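**Folding knits on the bed: does a fluffy blanket ruin the fold?**

Laundry & Linens > Folding and storage

### tallcloset177

I fold everything on the bed because our dryer is in a hallway closet and there is no counter near it. In May we put a long-pile blanket on that bed, the shaggy kind, and since then my knit tops come out crooked. The sleeves go in fine. When I bring the bottom up, the lower layer has moved and the side seams don't match.

Is it the surface or is it me? T-shirts are a little better but not much. Shelf depth is 14 inches, so I need a fairly small rectangle.

### mesgate_row

It's the surface. Long pile grabs the bottom layer and lets the top one slide. You pull the hem and only half the shirt follows. Take the blanket off, fold on the sheet, put the blanket back.

### plainhem

I disagree. I've folded on a fluffy throw for years. The pile holds the bottom layer still, which helps with thin knits. The trouble starts when people drag the shirt to straighten it. Lift it and set it down again.

Order I use for a long-sleeved top:

1. Face down, neckline away from you.
2. Fold one side in to the middle of the shoulder, then lay the sleeve straight down along it.
3. Same on the other side.
4. Hem up to just below the collar, then in half again.

### tallcloset177

I tried it in that order this morning and got as far as the sides. It's a pale gray top with a ribbed neckline, smooth knit, nothing heavy. It ended up lying diagonally with the collar turned to the left, and there are wrinkles running the length of it.

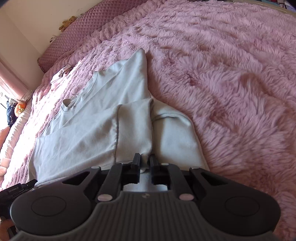 ### gostell_b

The collar is your problem there. Get the neckline square to the edge of the bed before you touch the sleeves. Once it's turned, every fold after that follows it around. I'd open it back up and start over. It takes less time than fixing it halfway.

Also, lengthwise creases in a smooth knit come out if you run your forearm down it once. Flat hand works too, but on pile you end up pressing dents.

### mesgate_row

Still say take the blanket off. You can't smooth a shirt on something that soft. Whatever you press down comes back up when you let go.

### lerkell_linen

A middle option: keep a board on hand. I have a piece of stiff cardboard, 20 inches by 24, that slides under the bed. Put it on top of the blanket and fold on that. The Lerkell folding board I had before was fine but too narrow for adult sleeves, and I gave it away.

### plainhem

Cardboard is slippery with smooth knits. I'd put a pillowcase over it.

### lerkell_linen

Fair. Mine has a brown paper face and it grips enough, but a pillowcase would do it.

### mabula78

Does the blanket shed? I had a pink one that left fuzz on everything light for the first 5 washes. On gray you might not notice it until you put the top on over something dark.

### tallcloset177

Some shedding at first, less now. I shake things out before they go on the shelf.

Update, 2025-06-11: I cut down a box and put a pillowcase on it. Did four tops with the neckline squared up first, as gostell_b said. Three came out even. The fourth is an old one with a twisted side seam, and I don't think any surface will help it. I'll keep the blanket on the bed.

### mesgate_row

So a flat surface fixed it.

### plainhem

Or squaring the collar did. Try one straight on the blanket with the collar lined up and report back.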